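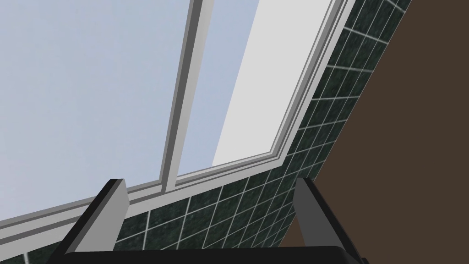 Wrist camera looks up and sideways in the simulator, want to fix it before I build the real mount

Posted by Valentin Sabatier
Last updated in November
3 comments · 17 shares

Hello everyone, and thank you in advance for your patience, I do tend to go on a bit. I'm building a small arm in my garage, and before I drill anything I've been trying out the whole thing in Narkden, with a model of a room I put together over far too many evenings (I'm very fond of the green tile, I'll admit). The arm is my own design with a Castaño two-finger gripper on the end, and I've put a virtual camera on the wrist looking out between the fingers.

My trouble is with what that camera gives me. When I send the arm to the pose I call home, I expect to see the work surface. I get the window, from way down low, with all its edges running off on a slant and a great big piece of plain brown off to the right. The fingers sit along the bottom just where I'd expect them, so I believe the camera is fixed to the right part. I've tried typing new numbers into the rotation boxes, but every time I fix the tilt I seem to bring in a roll, and then I lose track of what I changed and go make coffee.

Is this a camera problem or an arm problem? I have one piece of aluminum left for the real bracket and I'd hate to cut it at the wrong angle.

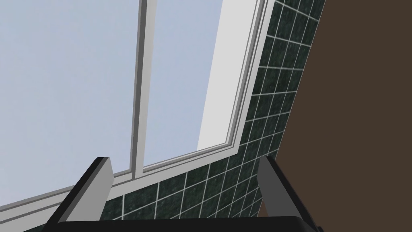
Wrist view with the gripper open, window and green tile beyond.

Faustine Le Goff
Hello Valentin, and what a nice project! I went through something very similar with my own arm last winter, so let me walk you through how I'd go at it, and please forgive me if you've done some of it already.

I'd leave the camera alone for now. Look at the fingers first. They come up from the bottom of your picture, one on each side, with the gap between them, and that's a pretty believable view for a camera mounted behind a gripper. If the camera itself were rolled over by a lot, the fingers would be leaning over with it. It's the room that's slanted, and to me that says the whole wrist is turned and aimed upward. So I'd be looking at your home pose, or at where the simulator thinks zero is for the last 2 joints.

What I'd do is set every joint to zero and look at the arm from an outside view, well back from it. Then move the joints one at a time, starting at the base, and write down on paper which way each one goes when the number gets bigger. Mine had one wrist joint going the opposite way from my drawing, and I'd been making up for it in the camera settings for weeks without knowing. Once the joints agree with your drawing, put the camera rotation back to whatever it was when you first attached it, and only then make small changes, one box at a time, saving a copy of the file in between.

One more thing — check whether those boxes want degrees or radians. I've been caught by that more often than I'd like to tell you. And do hold off on the aluminum! I made my first bracket out of thick cardboard and tape and it held a little camera well enough for me to find out I wanted it farther back.

Rodico
radians. its always radians

Kurnance
Agree with Faustine on the order of doing things. I'd add a marker to the model, just a bright colored ball sitting on your work surface where you want the gripper to look, and then move the wrist until the ball shows up between the fingers. The window is pretty but it's hard to judge an angle from, and tile seen that steeply isn't much better. If you can't get the ball in view without running a joint past its limit, then you know the arm needs a different home pose, and you can leave the bracket as you drew it. My own scene file has grown past 300 parts, so I keep the ball on its own layer where I can find it again.

Was this page helpful? 2 people said yes.

We use cookies to keep you signed in and to remember your settings. By continuing to use this site you agree to our cookie policy.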